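Do we need the eco setting?

I have never trusted the eco button. Every washing machine and dishwasher seems to have one now, usually with a little leaf on it, and we are all supposed to feel better for pressing it. My old dishwasher, a Norkis, takes nearly 4 hours on eco. The normal wash is done before I have finished the paper. So how can the longer one be using less?

I went and read the manual, which I had managed to avoid since April. The claim is that most of the electricity goes on heating the water, so a cooler wash that runs for longer comes out cheaper. Fair enough, I can follow that. What I can't follow is why the leaflet gives the saving "per year", as if anybody runs the thing exactly as often as Drakitz thinks they do. (Drakitz being the shop, who printed the leaflet and would like me to buy a newer one.) 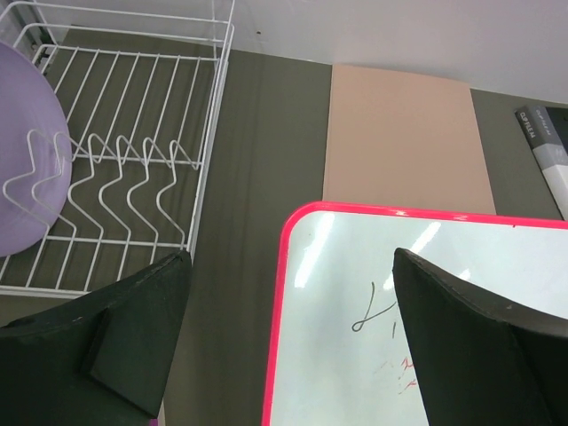

The leaflet is where I start to lose patience. It says a new machine costs 400 pounds, and a better one 500, and that either will "pay for itself". When? It doesn't say. Compare that with a plain white wire rack, the sort with the wavy dividers that hold a plate on its edge. It has no leaf on it and makes no promises, and I have yet to see a leaflet telling me it will pay for itself. If the sums for the expensive machine were really so good, I think they would be printed in large type on the front. They were on the back, under the opening hours, and they only worked if you assumed you were throwing away something dreadful.
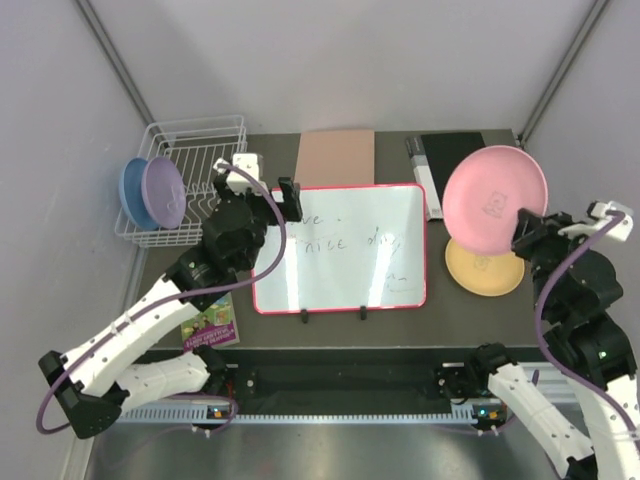

The other thing they leave out is what people do around the machine. I used to rinse everything under the hot tap before loading, and I would bet plenty of others still do. No button is going to make up for that. I stopped a while ago and the plates come out the same, apart from anything with egg on it, where I still cheat.

Then there are the tablets. I have been using Cudness, which promises to work at low temperatures, and before that Somboon, which promised the same with a different colour in the middle. I couldn't tell you which is better. I doubt they could either.

So I do press the eco button now, mostly overnight, and I will grant that the sums behind it make sense. I am not replacing a working dishwasher on the strength of a leaflet, though. The man in the shop said I would notice the difference on my bill — I asked him how much, and he went to find a colleague.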